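Tatico Build Gallery – the Ceiling Arm

Posted Aug 7, 2026

Welcome back to the Tatico page! If you're new, Tatico is my robot arm project, and it lives (well, is going to live) upside down over a table in the Zürcher workshop here in Prernden. I rent a bay at the back, next to the bandsaw, so everything I own has a fine coat of sawdust on it, including the laptop. The last gallery was all brackets and drilling. A few of you wrote to say you'd had enough brackets for one lifetime, so this one is from the computer side, where I've been spending my evenings moving a pretend arm around a pretend table before I hang the real one over anything breakable.

The simulator setup is called Skorkomness. I typed it in as a placeholder when the software wanted a project name and then I couldn't work out how to change it, so Skorkomness it stays.

Why hang it from the ceiling?

I get this one a lot. My first version stood on the bench like a normal arm, and it took up the best part of the bench. Worse, anything sitting behind the base was pretty much lost to it, and anything close to the base made the elbow stick out at the side where I usually stand. Upside down, the whole tabletop is work area and the base is up where I'd only ever have kept cobwebs.

The downside is that everything you know about the arm is now flipped. "Up" in the joint settings means down. I put a strip of masking tape on my monitor with an arrow on it and I still get it wrong maybe one time in three. It's also heavy, and a heavy thing over your head needs a serious beam, so I had a long talk with the people at Zürcher about which part of the ceiling I was allowed to drill into. (A smaller part than I'd hoped.)

Folded up at the back of the table

I'm very fond of this pose. The elbow is tucked back, the gripper is pointing down past the mugs, and most of the tabletop is clear of the arm so I can shuffle things about. I'd like the real one to park something like this between jobs.

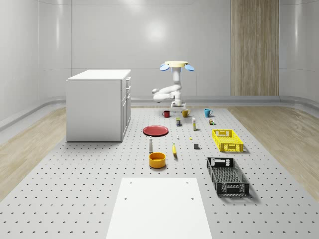
What's on the table, and how I pick it

The short version is that I put out stuff I'd really ask an arm to pick up. Mugs, because handles are a pain. A plate, because it's flat and wide and a gripper that comes straight down on the middle of one can't do a thing with it. Bottles, because they tip. Crates, because sooner or later everything has to go into a crate, and the walls of a crate are very good at catching knuckles.

I started out with plain blocks, like all the tutorials tell you to, and it made me much too confident! Blocks are lovely. Blocks want to be picked up. I had the arm stacking blocks all one weekend and went around telling everybody in the shop that I was nearly done, and then I loaded in a mug and the gripper closed on the handle, twisted the mug sideways and flung it off the edge of the table. In the simulator a flung mug just keeps falling through the floor forever, so there's at least no sweeping.

The dotty tabletop is copied from the kind of metal plate I want for the real one, with a grid of holes you can bolt things to. I found a secondhand plate for $125, and picking it up took longer than anything else I did that month. It would not fit in my car. It would not fit in my neighbor's car either. In the end it came to Prernden on a flatbed under a moving blanket, and it's now leaning against the wall of my bay waiting for legs.

One thing I'd do differently: set your holes up in the simulator with the same spacing as the ones on the plate you own. I eyeballed mine. So now when I line something up on a particular hole on the screen, it means nothing at all on the real plate, and I get to do the lining up again with a tape measure. Fixing it is on the list for October, together with the legs.

Getting the reach right

I've got the arm's mount set at a height that felt sensible and then nudged it, and nudged it again. Too high and the gripper can't get down to flat things near the edges. Too low and the elbow swings through whatever tall thing you left standing in the middle. Moving the mount in the simulator is one number in a text box. Moving the real one is four bolts over my head, a ladder, and a friend willing to hold the weight, so I'm doing all my dithering on the computer.

The approach I've settled on is to come straight down on things from above wherever I can. It's slow and it looks a bit like one of those claw machines at the arcade, but it's much easier to see when it's going to go wrong. Coming in at an angle is faster, and for the mugs I think I'll need it eventually, but I'd like a few boring weeks first.

Lights took me ages too, by the way. My first go had one harsh lamp in the corner and the shadows were so black that I couldn't tell whether the fingers were over a thing or beside it. A big soft light overhead fixed that, and I'm going to hang something similar over the bay. The shop tubes flicker, and one of them buzzes.

Coming down on the jar

Same table, seen from another side, with the gripper right above the jar with the red and green label. Jars are my current favorite for practice – round, upright, no handle to argue with.

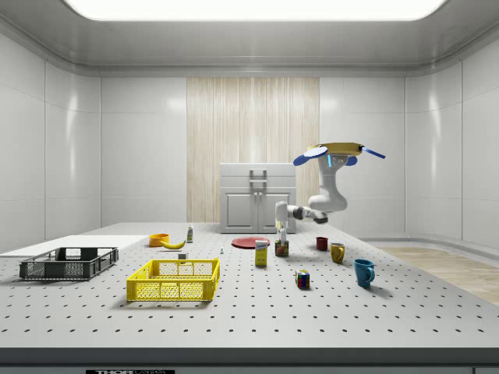
One reader wrote in after the last gallery to say that hanging an arm upside down is asking for trouble with sagging, and that I should check how far the gripper drifts when the arm is stretched right out before I trust any number the simulator gives me. The same reader had a ceiling arm over a paint bench for a couple of years and ended up adding a second beam.

Fair point, and thank you! It's a weak spot in what I'm doing, and I know it. Everything in Skorkomness is perfectly stiff. The ceiling is stiff, the mount is stiff, the arm doesn't droop, and there's no bandsaw running next door. In the real bay I can feel the floor hum through my shoes when somebody's resawing oak. So here's what I've done since that message came in: I clamped a pencil to a length of steel tube, bolted the tube up where the arm is going, hung a bag of sand off the end and let the pencil rest on a card. Left it up through a normal shop day. The line on the card was fatter than I'd have liked, so yes, a second beam is probably happening.

A different reader wanted to know if I could get away without the simulator and just jog the real arm around by hand. Sure, plenty of people do, and if your arm is a little desktop one I'd say go for it. Mine is heavy enough that a mistake would put a dent in the plate (or in me), and the time I've spent on the screen has already saved me from at least one very silly elbow position.

Somebody else asked about the gripper fingers and whether I'm printing them. I am, and they're the slowest part of the whole business. A pair takes up to 13 hours on my printer at the quality I want, and I keep changing the tips. The latest ones have a strip of bicycle inner tube glued along the inside, which grips beautifully and smells terrible. The earlier ones were bare plastic and slid off anything shiny.

And to the person who asked for the files: they're coming, I promise, but they're a mess right now. There are folders in there called "new" and "newer" and "use this one" and I'd need to sit down and work out which is which before I'd wish it on anybody.

Stuff I still need to do before the next gallery

Legs for the plate. I've got some square steel tube that came out of an old shelving unit and I think it'll be enough, if I can get the paint off where the welds go.

Second beam (see above). That means another chat about ceilings, and probably a box of donuts.

A proper stop button. At the moment it's a switch on an extension cord, which does work, but I'd like a big red one I can hit with my elbow while holding a ladder. I'd put one on each side of the table, so 2 in total, and wire them so either will cut the power.

Hole spacing in Skorkomness. I keep putting this off and it keeps biting me.

Crates. I want to try the arm dropping things into a crate from just inside the rim and see how often it clips the side. My first tries on screen were pretty ugly, with a lot of scraping along the top edge and one bottle that ended up balanced on the corner. If you've done this on a top-mounted arm and found a good angle for the wrist, please write, I'd love to hear about it.

If you'd like to come by the workshop, the Zürcher open evening is on again in the fall and my bay is all the way at the back, past the lathe. There won't be a moving arm yet. There will be a large metal plate leaning on a wall, and I'm happy to show you the card with the fat pencil line on it.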